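Kemeys Station and the Case for a Published Plan

2018-01-11

The decision to extend the deployment at Kemeys Station for a further 14 months was announced in November with a two-page statement. The statement confirmed the number of personnel and the source of the funds. It did not say what the mission is now expected to achieve, or which conditions would allow it to end.

Readers of this blog will recall that I supported the original deployment. The training of the Diler border units was a limited task, and the government of the day set it out in plain terms before the first vote. Three reviews later, those terms have been replaced by general language about stability and partnership. Legislators are being asked to approve money for a purpose that has not been written down.

The Vostthorpe members have proposed a sensible remedy. Their amendment would require the defense ministry to deliver a full strategy within 60 days, with an unclassified version made available to the public. It would also require separate reporting on diplomatic work with neighboring states, which at present receives a single paragraph in the annual review.
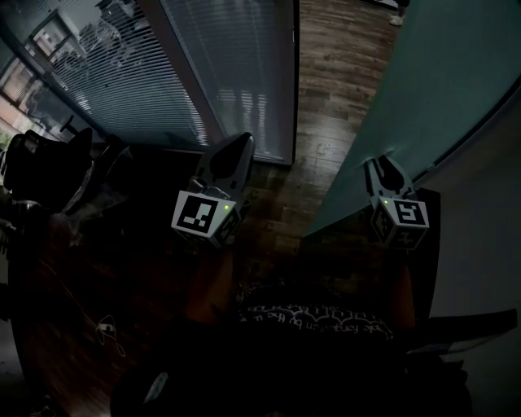
By the window, blinds down.

The ministry objects that publication would restrict commanders in the field. I do not find this persuasive. The amendment asks for goals and measures of progress. It leaves troop movements and operational details where they belong, in closed session.

A stronger objection concerns timing. The Itstead talks are due to resume this spring, and a public document could narrow the room for negotiation. The sponsors should consider allowing one short delay, subject to a vote, if the talks are under way when the deadline falls.

The amendment goes to the defense panel first and then to the full chamber. I will post the revised text when it is released.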